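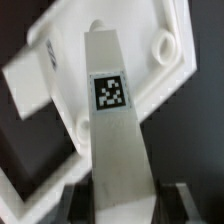

Small Appliances & Fixing Stuff > What is this thing?

White plastic cover with a tab on one side, what does it go to?

mudroomdeb
OK folks, I'm cleaning out the hall closet before my sister and her kids get here in December and I've hit the box. Everybody has the box, right? Cords, a bag of furniture feet, the remote for a TV we gave away, and then this white plastic cover or lid or whatever you'd call it. I have no memory of it at all. My husband says it's important and we can't throw it out, but he can't tell me what it's important TO.

It's got a raised rim all the way around and the inside is recessed. There's a hollow ring molded into it over toward one side, a short post near the middle of the top, and another rounded bump down at the other end. Then there's a thick flat tab sticking out past the rim, with a beveled edge. There's a tiny dark label on the slope of the rim and I cannot read it for anything. I tried my reading glasses and I tried my husband's reading glasses on top of mine.

Things we own or have owned that are white and plastic: a Wedora humidifier (still have it), an Edley bread machine (gone, but not that long ago), a Prelier bathroom fan, a baby monitor, a million other things. Any guesses? I'd like to either put it back where it goes or pitch it.

tworakes
Bread machine. My mother had an Edley and the underside had a panel with those round things on the inside. Pitch it.

mudroomdeb
tworakes, that would be the easy answer! I'd love it to be the bread machine. But we gave that to my neighbor in one piece and she uses it every week, and I feel like she'd have mentioned it if the bottom was missing.

tworakes
Would she though? You can run one of those without the bottom panel. I'm not saying you should.

pinecone_gary
Please don't run anything without the bottom panel.

I don't think it's a bread machine part. The rings and posts on the inside of a cover like that are called bosses. Usually a screw goes through or into them, or they sit over a peg on the other half so the two halves line up. So you're looking for something with matching pegs or holes. The tab is the giveaway to me. A tab that thick, sticking out past the rim, slides under a lip on the other part. You hook that side in first and then swing the rest closed and it gets a screw or two on the opposite side. That's a service cover. Lots of fans and humidifiers have them.

lindylou88
I vote humidifier!! We had one, not a Wedora, but the same kind of idea, and there was a cover underneath where the motor lived. We took it off one time to get a pen cap out (don't ask) and I swear the cover lived on top of the fridge for two years before anybody put it back. Ran fine the whole time, a little louder maybe.

mudroomdeb
OK so I flipped the humidifier over just now, and it does have a cover on the bottom, and the cover is on there. All its screws too. So that's one down. Also there was still water in the tank, and I now have wet socks.

lindylou88
Oh nooo. Sorry about the socks!

mudroomdeb
They were due for the wash anyway.

ab_workbench
Arne Brinkmann here, I used to do warranty repair for a small shop and I've had my hands in a lot of covers like that one. Gary is right about the bosses but I'd be careful with the tab. A tab can be a hinge point as he says, but it can also be the thing you pull on. On a battery door or a filter door the tab is often thick like that and beveled so your thumb gets under it. If I had to bet I'd say access door on something, and I'd look at the bathroom fan last, because fan grilles have slots and yours is solid as far as I can tell.

The label is your best clue. Don't try to read it straight on. Take it to a window and hold a flashlight almost flat against the plastic, then turn the part slowly. If it's printed, a little rubbing alcohol on a cotton swab NEXT to the label first, to see if the ink in the plastic moves, and then leave the label itself alone. Alcohol will take the print right off some of them and then you have a nice clean label that says nothing.

pinecone_gary
I'd disagree on the pull tab. A pull tab has to flex or the latch has to flex, one or the other, and a tab that thick doesn't flex at all. And you wouldn't put screw bosses in a door people are supposed to open with their thumb.

ab_workbench
They may not be screw bosses. A ring with an open middle can sit over a spring or a magnet or just a locating pin. I've seen plenty of doors with molded rings that only keep the thing from rattling. Without knowing the size of the hole you can't say.

pinecone_gary
Fair. Deb, can you see threads or screw marks inside the ring? If a screw has been in there the plastic will have a spiral cut in it, and usually a whitish scuffed circle on the end where the other half got clamped down.

mudroomdeb
Well, I stuck my pinky on it and it feels smooth, but my pinky doesn't go in very far. I'll look with the flashlight tonight, when the dog isn't underfoot. He thinks the flashlight is a toy.

tworakes
Still say bread machine.

closetqueen_pat
Can I be the other kind of person for a minute? You've got company coming and a closet to clean. If everything in your house is working and nothing has a hole in it, the part isn't doing anything for you. Pitch it. I did 44 bags and boxes out of my mother's place last spring and I kept every mystery part in a coffee can, and do you know how many of those I ever found a home for? I don't either, because I threw the can out too, and I haven't missed it.

lindylou88
Pat, you're braver than me. The day after I throw something out is the day I find the hole it goes in.

closetqueen_pat
So you buy a new one!

pinecone_gary
You can't always. I needed a cover for a Lindemann vacuum and the part alone was so close to the price of the vacuum that I laughed out loud in the store. Plus shipping. I ended up making one out of a cutting board. It holds fine, but it's green.

closetqueen_pat
Gary, I'd like you to know I'm never letting you in my closet.

pinecone_gary
The closet's loss.

mudroomdeb
Hahaha OK you two. Flashlight report! I did the window thing and then the lamp thing. No threads that I can see in the ring, so maybe a point for Arne. And on the label, with the light really low, I think I get a 535? It could be a 585 or an S35. The rest of it is soup. There are a few lines of soup.

ab_workbench
Good work. 535 by itself could be a mold number, a part number or the last bit of a model number, so don't get too excited. But go around the house and look at the rating plates on anything white. Back or bottom. If you see 535 anywhere, that's your machine.

tworakes
Check the neighbor's bread machine while you're at it.

mudroomdeb
I'm not going over to Carol's to turn her bread machine upside down at nine at night, tworakes. Tomorrow, maybe.

nightshift_em
Been reading along on my break. Did anyone say printer? I worked in an office that bought a stack of cheap white printers and they all had a piece on the back you took off for paper jams, solid plastic, recessed inside, tab on the end. People would pull it off, clear the jam, set it on a shelf, and the printer went on printing without it. By the end of the year we had more covers on the shelf than on the printers.

pinecone_gary
Now that's a decent guess. Jam covers usually have little hooks, though. I don't see Deb mentioning hooks.

mudroomdeb
Em!!! We HAD a white printer! It was in the den before my husband started working from home. It's in the basement now, I think, under the camping stuff. I'd forgotten it existed. Going down there tomorrow in shoes.

lindylou88
I'm way too invested in this. I've got a roast in the oven and I keep checking my phone.

mudroomdeb
Update from the basement. The printer is there. It's more of a cream color than white, and the back cover is on it. So no. I tried holding the part up against it anyway and it isn't even close to the same shape. However! I found my good cooler and the other half of a tent, so the trip wasn't wasted. And there's no 535 on the printer, or the humidifier, or the baby monitor base. I haven't been up on a ladder to look at the Prelier.

I also called Carol. Her bread machine has its bottom.

tworakes
Does it have ALL of its bottom?

mudroomdeb
She read me the whole plate over the phone. No 535. I'm calling it.

ab_workbench
Then the fan is worth the ladder after all, and I take back what I said about leaving it for last. Behind the grille there's often a smaller solid cover over the wiring or the plug. Turn it off at the breaker before you go poking behind the grille, please. If there's a wiring cover missing up there, you do want it back on.

pinecone_gary
Agree with Arne on this one. Breaker first, then ladder. And if there's bare wiring up there and the cover doesn't obviously fit, don't force it, get somebody out.

closetqueen_pat
This is a lot of ladder for one piece of plastic.

mudroomdeb
Pat, I know. But now I have to find out. My husband has written MYSTERY COVER on a sandwich bag and it's going on the shelf over the washer until he can hold the ladder for me. The rest of the box is gone, even the furniture feet. I kept one cord.

nightshift_em
Which cord?

mudroomdeb
No idea. It looked important.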